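15 July, bench notes (continued from the page with the tea ring on it)

Started late, as Flora Strachan had the good table until lunch and I didn't like to hurry her. Once she'd cleared off I put the big white board down over the wooden top again, which I've grown very fond of (dark cloth shows up so well on it, and you can find a dropped pin without going on your hands and knees on the carpet!).

The question for the afternoon was where the wire rack ought to live while we fold. Craig Kinnear likes it right in the middle, but I find my sleeves catch on the tall back loop every time, so I moved it over to the left and kept the open part of the board for the cloth. Much happier with that, and I've pencilled it into the Semple plan as the usual place unless he shouts. 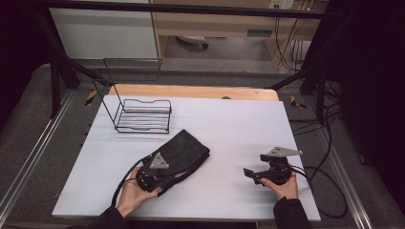 Folding the black cloth

Purple lining to the inside, always, and the fold squared up with the table afterwards. I had it lying on the slant with a strip of the purple peeping out along the lower edge, and Beathag Gourlay would have something to say about that, quite rightly. The lining is a slippery thing and wants to creep out whenever the black is pressed down on top of it. Next time I'll try smoothing from the fold outwards and see if it behaves.

For Waltraud Danzer, when she takes over the bench: the spare cloths are on shelf 7, under the Bronix box, and please could they go back the same way up.

Still to do: ask Lewis Carnegie whether he wants the rack kept out for his own folding in the morning, and find a better home for the board than behind the door.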